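Renewing the Silicone Joint Behind a Quartz Countertop

The joint between a quartz countertop and the wall is a movement joint. It should be filled with neutral-cure silicone, never with grout, which cracks as the cabinets settle. Replace the joint when it pulls away from either face, turns black below the surface, or feels loose under a fingernail.

Tools and materials
Neutral-cure sanitary silicone
Plastic scraper and a sharp utility knife
Isopropyl alcohol and lint-free cloths
Painter's tape
Foam backer rod, if the gap is wider than 3 mm
Caulking gun

Removing the old bead
Cut along the wall side first, holding the knife flat to the tile. Then cut along the countertop side with the plastic scraper. A steel blade will not usually scratch quartz, but it leaves gray metal marks that take time to clean off. Pull the bead out in long strips. Soften what remains with a silicone remover, and test the product on a hidden spot beforehand. Do not use removers that contain methylene chloride; they attack the resin in the slab.

Do not sand the slab. Even 80 grit used for a few seconds will break the factory polish, and the dull patch cannot be brought back with hand tools.

Cleaning
Wipe both faces with alcohol and a fresh cloth. Repeat until the cloth comes away clean. Leave the joint open overnight if there was mold or water behind the old bead.

Applying the new bead
Tape both sides of the joint, keeping the lines parallel. Press in the backer rod where needed. Cut the nozzle at an angle, slightly narrower than the gap, and run the bead in one pass from corner to corner. Tool it at once with a rounded profile — a wet fingertip leaves an uneven edge on long runs. Pull the tape while the silicone is still wet, drawing it back over itself at a low angle.

Curing
Keep water off the joint for the time printed on the cartridge. Cold rooms need longer. Do not lean boards or appliances against the backsplash during this period.

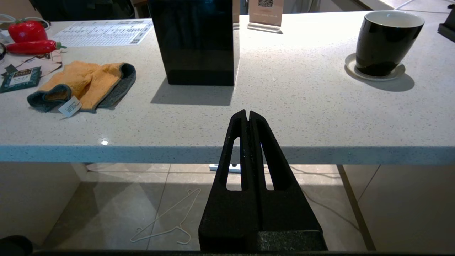
Skultholm Home Guides | Kitchens and Surfaces | 2022-10-14
By the Skultholm workshop desk

For white speckled slabs, use a white or translucent silicone. Gray shows as a hard line along the wall.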